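Small Closet FAQ

I get the same closet questions over and over, so I've put my answers on one page. I'm Rukhsana Memon, I live in a tiny rental, and I have opinions about hangers!

How wide is your closet?
27 inches, wall to wall. It's narrow and white and it's all I've got for coats, so only things I'm wearing this month get to stay on the rod.
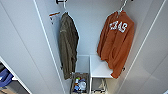
Everything else goes in a bin under the bed (mine is the Gredska, the one with the lid that sticks). I swap things over in September and again when it warms up.

Should I hang sweatshirts or fold them?
Folding is kinder to heavy knits, but I hang my hoodies. I grab them daily and a folded stack lasts me 3 minutes, tops. Feed the hanger in from the bottom hem so you don't stretch the neck.
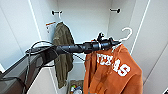 Orange Texas sweatshirt on a white hanger, olive jacket behind it.

Do matching hangers matter?
A little! I bought a pack of 80 Mekon ones with my friend Iris and we split them. Same shape means the shoulders line up and you can flick through quickly.

What goes on the floor?
Something low, with a flat top, under the shorter clothes. Long coats will puddle on it, so put those on the other side.

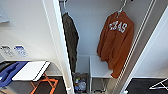 Dhanial, September

New question from the inbox: can a wastebasket live in the closet? Sure, mine's for bottles and wrappers. Just empty it before it gets taller than your shoes.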